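Notebook – Sequeira house, listing prep
August 3, 2018

Second visit to the Sequeira property with Filipa. Purpose was to close out the floor plan and agree the wording before it goes on the site. Writing this up the same afternoon while I can still read my own handwriting.

Areas. The old sheet gave 307 square meters for the whole house. Filipa remeasured every room with the laser and came out lower on the top floor. The difference is the sloped ceiling in the back bedroom, where the old sheet counted the floor right up to the wall. We count only what has standing height, so the plan has to be redrawn for that level. The other two floors match. I have kept 307 in the draft with a note next to it until Eduardo Matos confirms what the land registry has. Do not publish before he answers.
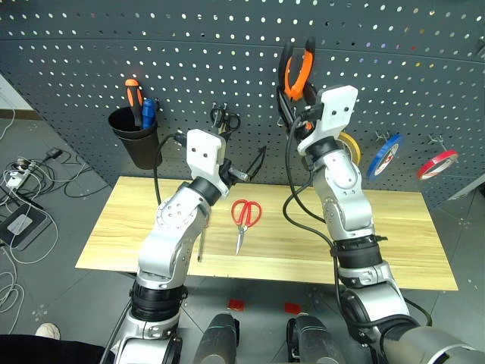

The hallway on the middle floor reads wider on the plan than it does on foot. Checked it at both ends and the plan is right. The dark built-in closets make it feel tight. Could ask the owner to leave the closet doors shut and the lamp on for viewings.

Garden. The boundary on the east side is a hedge and the neighbor has the same hedge on his plan. Filipa thinks the line runs down the middle. Eduardo has the deed and will look. Until then the text says "garden" with no area given.

Pool pump was off. Owner says it was serviced in October and the paperwork is with Fluvinau. I called them, no answer, left a message. We need that paper in the folder before the first viewing because buyers always ask.

Wording. The first draft was too long and used "stunning" twice. Cut to this:

"Three-story family house on a quiet street, five bedrooms, south-facing garden with pool, roof terrace with views to the river. Garage for 2 cars. Close to schools and the Bomska shops."

Filipa wants the terrace first, since it is what people remember. I would rather lead with the bedrooms – most of the people on our list have children and search by room count. Left it as above for now. We can swap the order after two weeks if the clicks are poor.

To do before it goes live:

1. Redraw the top floor and send it to Filipa for a second look.

2. Energy certificate. The one in the folder has expired. The assessor can come in the morning any day next week, needs access to the boiler and the attic hatch. The hatch sticks, so bring the short ladder and push from the left. 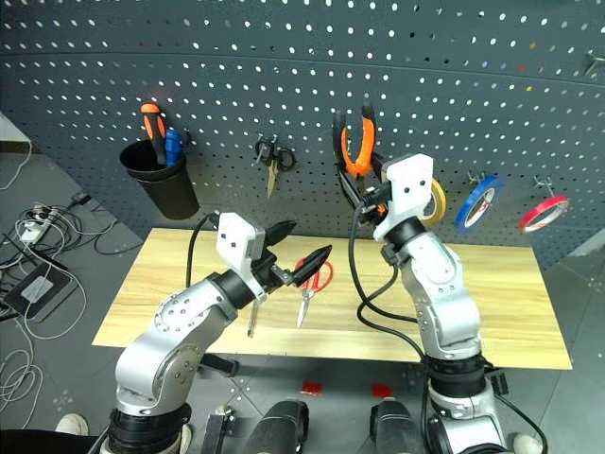 3. Keys. We hold one front door set and no garage remote. Ask the owner for the spare remote and log it on the key sheet with the date.

4. Small repairs. The handle on the terrace door is loose and there is a cracked tile on the second step down to the garden. Owner has agreed to both and will use his own man. Budget he gave was 100 euros for the two jobs, which seems low for the tile.

5. Photographer. Afternoon light is best for the terrace and the living room, morning for the kitchen. One long visit starting at 11 should cover it if he does the kitchen first and the outside last.

Asking price. Owner still wants the figure from the Fisel valuation. Filipa and I both think it is high compared with the last sale on the street, which had a newer kitchen but no pool. We told him so and he wants to try it for a month.

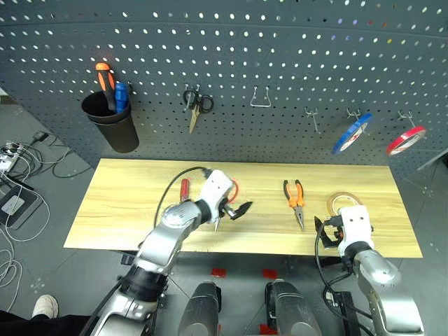 He is willing to include the garden furniture and the washing machine in the sale. The piano is not included. He was firm about that, so it has to be on the exclusions list from the start. The dining room light fitting also goes with him, and he will put a plain one up in its place.

Parking for viewings: the street is residents only on the even side. Tell people to use the odd side or pull into the driveway.

Open with Eduardo: registry area, hedge line, and whether the roof terrace is on the original license or was added later. If it was added we need the second document too. He expects to have the first two by the end of next week. The license may take longer, as the archive only takes requests in person.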